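Diferenciales de crédito: por qué he dejado de mirarlos solos

Esta semana me habéis escrito varios con la misma pregunta, y como el viernes tengo el día imposible la contesto aquí para todos. La pregunta, resumida: si los diferenciales de los bonos de alto rendimiento están tan estrechos, ¿no es una señal de que toca salir corriendo?

Pues a ver. El diferencial es lo que te pagan de más por prestarle a una empresa en vez de al Estado al mismo plazo. Cuando es pequeño, el mercado está tranquilo (o dormido, según a quién le preguntes). Yo me pasé años con el gráfico pegado en la pared y cada vez que bajaba me ponía nerviosa. ¿Y sabéis qué pasaba casi siempre? Que seguía bajando, o se quedaba plano durante meses, y yo en liquidez viendo cómo los demás cobraban cupones.

El caso que más me escuece es el de Tsoukalas, una naviera mediana cuyo bono vendí en enero porque el diferencial sobre la deuda pública se había estrechado 70 puntos básicos y me parecía una barbaridad. Lo vendí a la par, a 100, tan contenta. La empresa, mientras tanto, estaba amortizando deuda a buen ritmo y el mercado lo sabía leer mejor que yo. El diferencial era más bajo porque el riesgo era más bajo, y yo llevaba tres trimestres sin abrir sus cuentas. Culpa mía y de nadie más.

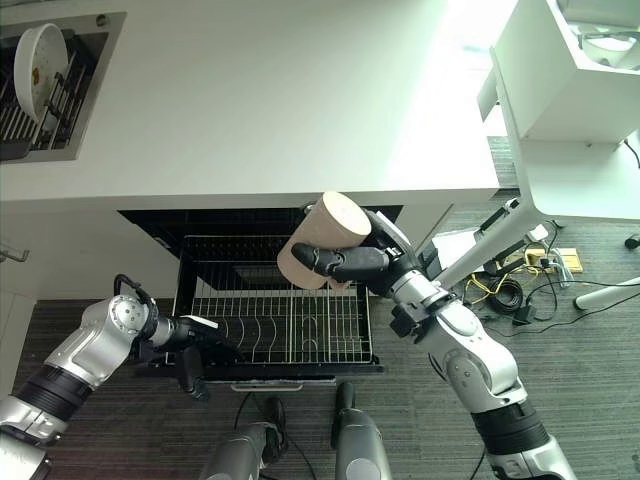 Lo que miro ahora

Primero, los vencimientos. Me da bastante igual que un emisor pague poco hoy si no tiene nada gordo que refinanciar en los próximos años. En cambio, Furitz paga un diferencial parecido al de sus competidores y tiene casi toda la deuda concentrada en un solo año. Ahí sí que me pongo seria.

Segundo, la cobertura de intereses, que es el beneficio operativo dividido entre lo que se paga de intereses. De los 17 emisores que sigo en la hoja de cálculo, los que bajan de dos veces los marco en naranja y los reviso cada trimestre. Omov lleva en naranja desde el verano y no compro más, por mucho cupón que me enseñen.

Tercero, y esto se lo debo a Angeliki Karagiannis, con quien compartí mesa de renta fija una temporada larga: la calidad de lo que hay dentro del índice. Un índice con más emisores cercanos al grado de inversión tiene que pagar menos, por pura composición. Comparar el diferencial de ahora con el de hace 15 años sin ajustar por eso es comparar dos cestas distintas, y yo lo he hecho más veces de las que me gustaría reconocer.

¿Entonces no pasa nada?

Tampoco he dicho eso, ¡eh! Con diferenciales estrechos el colchón es fino, y si viene un susto el precio del bono lo nota enseguida, sobre todo en los plazos largos. Por eso he ido acortando la duración y he dejado de perseguir esas emisiones nuevas que se cierran en una mañana. La de Eltside, por ejemplo, la dejé pasar: el folleto permitía repartir dividendos casi sin límite y a mí eso, con lo poco que pagaban, no me compensaba.

El próximo número va sobre cláusulas de amortización anticipada, que me lo habéis pedido mucho. Si tenéis algún folleto que no haya por dónde cogerlo, mandádmelo respondiendo a este correo y lo miro.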